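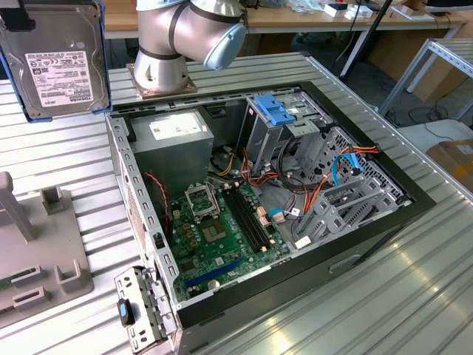 **Which oral history recordings does this dataset cover?**

It covers 188 interviews with former workers at the Kirkegaard cannery in Braddale, along with typed transcripts for 113 of them. The remaining interviews have audio and a short subject listing only.

## Contents

```
audio/ one WAV file per tape side
transcripts/ plain text, UTF-8
subjects/ one subject listing per interview
interviews.csv one row per interview
places.csv place names as spoken, with the modern spelling
```

File names follow the tape labels. A tape with two sides gives two audio files, ending in `_a` and `_b`. Interviews that ran over several tapes share an interview number, so join on `interview_no` and never on the file name.

## Columns in interviews.csv

| Column | Meaning |
|---|---|
| `interview_no` | Number written on the tape box |
| `year` | Year of recording, blank if unknown |
| `language` | `en`, `da` or `is` |
| `department` | Cutting floor, canning, label room, boiler house, office, boats |
| `start_year` | First year at the cannery, as given by the speaker |
| `end_year` | Last year, as given by the speaker |
| `transcript` | `full`, `partial` or `none` |
| `access` | `open` or `reading_room` |

Speakers' names are left out of the table. Where a speaker says their own name on tape, the audio has not been altered, but the transcript gives initials.

## How the transcripts were made

Signe Sveinbjörnsson typed most of the transcripts from cassette copies. They keep false starts and repeated words. Laughter, coughs and passing trucks are noted in square brackets. A word that could not be made out is marked `[?]`, and a guess is followed by the mark, as in `gutting shed [?]`.

Danish and Icelandic passages are typed in the original language. English translations follow in curly brackets where one was available. The translations vary in quality, and the ones for the boat crews need checking by someone who knows the fishing terms.

Time marks appear at each change of subject. They were read off the counter of a Trutorell cassette deck and later converted to minutes and seconds, so they drift toward the end of a side. Expect to search a little on either side of the mark.

## Known problems

- Dates given by speakers often disagree with each other. The year of the label room fire appears in 4 different versions. We have recorded what each person said.
- "The old wharf" means one place to the boat crews and another to the office staff. See the `note` column in `places.csv`.
- Some tapes have a low hum throughout. No noise reduction has been applied.
- Subject listings for the boiler house interviews were written by a different person and are much shorter.
- A few speakers refer to photographs they were holding. Those photographs are not part of the collection.
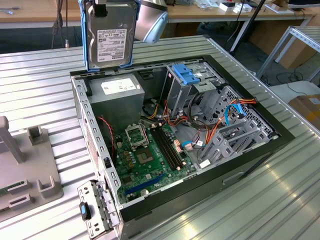 ## Access and reuse

Rows marked `open` may be quoted, copied and played in public with credit to the Ilisus Oral History Collection. Rows marked `reading_room` are listed in the table so that researchers know they exist, but the audio and transcripts are not in the download. Ask at the desk in Braddale to hear them.

Please do not try to match initials to names in published work. Several families asked for this when the releases were signed.

## Citation

> Ilisus Oral History Collection, Kirkegaard Cannery Interviews, version 2, May 4, 2018.

Add the interview number and the time mark when quoting a passage.

## Changes from version 1

- Added `places.csv`
- Split `language` out of the notes field
- Replaced the MP3 files with WAV
- Corrected swapped sides on the August tapes

Corrections to transcripts are welcome. Send the interview number, the time mark, the text as it stands and the text as you hear it.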